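Home | Shop | Reviews | Meal Shakes | Contact

We use cookies to improve your visit. By carrying on you accept our cookie policy. OK

Juvley Meal Shake - my review and where to buy it
By Youssra Radwan, September 13, 2019

I get asked about meal replacement shakes more than anything else on this site, so I thought it was high time I gave the Juvley one its own page. I've been drinking it for 11 weeks now, mostly at lunch, and I've got plenty to say about it (my husband would tell you I've said most of it already!).

Juvley comes as a powder in a resealable pouch, 784 grams in the size I buy, and there are three flavours on sale at the moment: vanilla, cocoa and a banana one. Vanilla is my favourite by a mile. It's sweet but it doesn't coat your teeth like some of them do, and it goes nicely with a spoonful of instant coffee if you're having it in the morning. The cocoa is all right. The banana I gave to my friend Doaa, who loves it, so there you go.

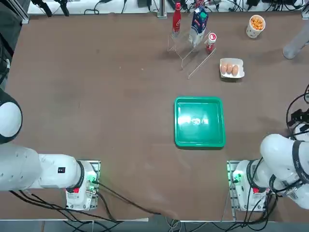

Mixing it is easy once you've got the hang of it. Put the liquid in the shaker first, then the powder, then give it a proper shake for half a minute or so. I did it the other way round for the first few days and had a lump of dry powder stuck in the bottom every time - very annoying when you're hungry. You can make it with water, but I find it thin. Semi-skimmed is what I use, and oat drink works too if you don't have dairy.

Does it fill you up? For me, yes, until mid-afternoon anyway. I used to have a sandwich, crisps and something sweet at my desk, and swapping that for a shake has made a difference to how my jeans fit. I've lost 6 pounds, which I'm pleased with, although I've been walking to work as well so I can't give the shake all the credit. Please don't have it for every meal. I wouldn't want to, for a start, and the pouch says no more than two a day with a normal dinner.
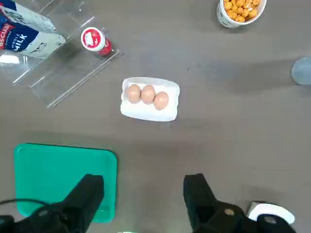
Whole milk makes a creamier shake, but remember to count it.

Now the niggles. The scoop is always buried right at the bottom of a new pouch, so you end up with powder up to your elbow. The seal on one of mine stopped closing and I had to tip the lot into an old biscuit tin. And it's dearer than the Harora shake I was on before, though the Harora one gave me terrible wind and I was glad to see the back of it!

It does contain milk and soya, so have a good read of the label if you've got allergies. If you're pregnant, breastfeeding, diabetic or taking any medicine, have a word with your doctor or pharmacist first.

I order mine through Bouazza, who also do a mixed box with 6 single sachets so you can try all the flavours before you buy a whole pouch. I wish I'd started with that. Delivery has been quick every time, and when one pouch turned up split I had a very nice email from Mahmoud Ashour in their returns team and a new one in the post the next day.

I'm trying the Dramora soups next and will put a page up once I've got through the box. The leek one smells promising.

Sign up to my newsletter for new reviews and the odd voucher code.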